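Filed under: Robots, Bench Notes, Things I Got to Try

I have wanted to get my hands on the Hitholm suturing kit since March, and on Thursday I finally did! Nestor Enriquez runs the demo days for Stimier out in Rininberg, and he let me have a full afternoon on it with tissue already laid out and nobody hurrying me along.

For anyone who missed my earlier posts, Hitholm is a practice package for people learning to sew with robotic instruments. You get a controller station, the instrument mounts, a tissue tray and (the bit I was most excited about) 2 little cameras that ride right down at the wrists, so you can go back over your session from the instrument's own point of view.
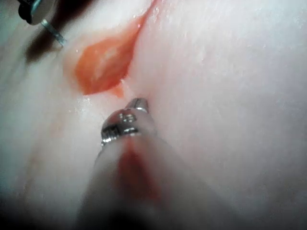 Wrist view, with the instrument tip just under the red patch.

I can't say enough about these cameras. From the main view I thought my approach angles were fine. Then Nestor played back the wrist footage and I could see how low I was coming in, every single time. You get very close to the tissue and the shaft goes soft because it's right up against the lens, but the jaws stay clear enough to learn from. I'd pay for the cameras alone.

The controllers are lighter than the ones on the old Tolentino set I trained on, and the clutch pedal has a proper click to it. I did lose my place a few times when I let go and re-gripped. Bienvenido Cruzado (who had the slot before me and stayed to watch) told me to rest my elbows and stop chasing the needle, which helped more than I want to admit. 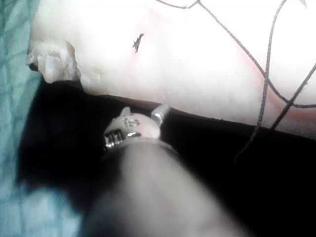

Thread handling is where you'll spend your hours. Long tails wander off wherever they like, and the kit won't tidy them up for you - you have to plan where each one goes before you pull. I started cutting mine shorter after the first stretch and my knots got better right away. The software keeps a log too, and mine came to 319 separate grip events for the afternoon. Most of those were me fumbling, but it's fun to scroll through.

Now the gripes. The playback menu is slow, and it forgets your settings when you switch users. The tissue tray is fiddly to clamp. And the printed guide spends two pages on unpacking and one paragraph on tying, so you'll want a person like Nestor nearby for your first go.

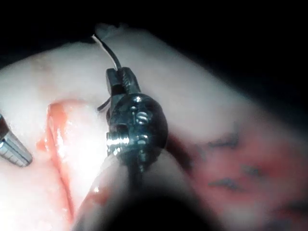 Would I get one? For a teaching lab, yes, in a heartbeat. For one person at home it's a stretch, although Stimier does rent the whole kit for 500 a day and you could split that with a friend or two. Bienvenido and I are already looking at dates. I want another try at running stitches, and he wants to see if the left controller feels as stiff to him as it did to me. If you've used one for longer than an afternoon, leave me a comment, especially if you've found a way to make that menu remember things.

Back to top | Contact | Copyright, all posts and photos by the author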